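Do loyalty prices save you anything?

Every grocery chain in the area now has two prices on the shelf, one for members and one for everybody else. Kisholm started it, Sasden copied it before December was out, and we are told to be grateful. I have my doubts.

I kept my Kisholm receipts for 11 weeks. The app says I have earned 3,669 points. It does not say what a point is worth until you go to spend it, and then the answer changes with the product. My whole pile got me $11 off, and only on a bill above a minimum I would not normally reach.

The member prices bother me more. The coffee I buy used to be one price for all. Now the member price is the old price and the regular price is higher, with a yellow tag announcing a saving. I would call that a price increase for anyone without a phone.
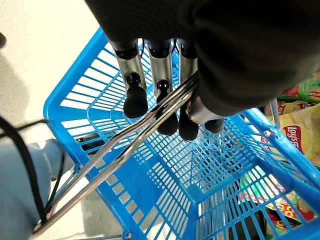
A blue shopping basket with a wire handle.

Sasden says its members "save on hundreds of items every week." Maybe so. I checked the 34 things on my usual list and most had no member price at all. The ones that did were mainly snacks and the large size of things I buy small.

Then there is the sign-up form, which wants a birth date, a phone number and the number of people in the household. I asked at the Wundwood Road store what the last one was for and was handed a leaflet that did not mention it.

If you already have the card, use it, but compare the price per ounce before you trust the tag. If you have kept older receipts from either store, the newsletter would like to see copies.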